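Kitchen Notes: keeping fruit, saving boxes, and what I picked up at the Temeo open day

Print this page | E-mail to a friend

I promised some of you I would write up the open day at Lellovville in May, so put the kettle on, because I do tend to ramble. Temeo had opened its doors to show how the hand-held grippers are used, and I went along with Mechthild Marti, who has been storing fruit for longer than I have been eating it. I expected to understand none of it and came home with a page full of kitchen tips!

The work was laid out at an ordinary glass table, with mandarins and a round gold gift box, the sort that turns up every winter and is far too nice to throw out.

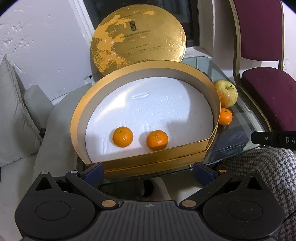 Ornella Benedetti, who was showing visitors round, told us that soft fruit is what beginners find hardest. Everybody squeezes. Her advice was to open the fingers wider than you think you need, come in level with the middle of the fruit, and close only until it stops rolling. I have since tried the same with my salad tongs and an overripe plum, and it works a treat.

Now, the boxes. If you have one with a foam insert, don't pull the foam out. Give it a wipe with a barely damp cloth, let it dry overnight with the lid off, and line it with a sheet of kitchen paper before any fruit goes in. Stand the lid up somewhere safe while you're at it (I have sat on 2 of mine).

Mandarins like a bit of air between them, so one layer and no touching. Turn them every 3 days and take out any that feel soft at the stem end.

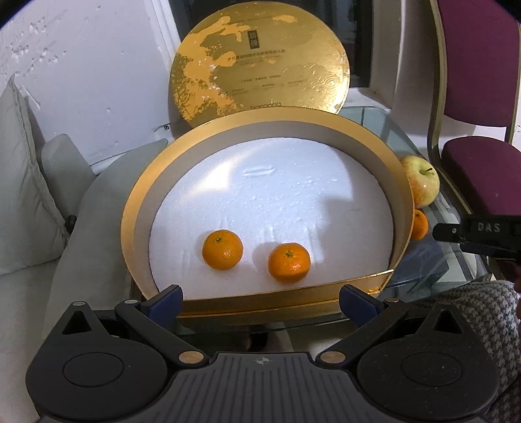
Mechthild is very firm about apples, and I've come round to her way of thinking. Keep them in a separate bowl from your citrus if you want both to last, and somewhere cool if you have the room. A bag in the bottom of the fridge does nicely.

For glass tables, a splash of white vinegar in warm water, wiped on and then buffed with an old tea towel, gets rid of sticky fingerprints. Do the edges last, as they hold the drips.

Next month, jam jar labels and how to get them off.

40 comments | 800 shares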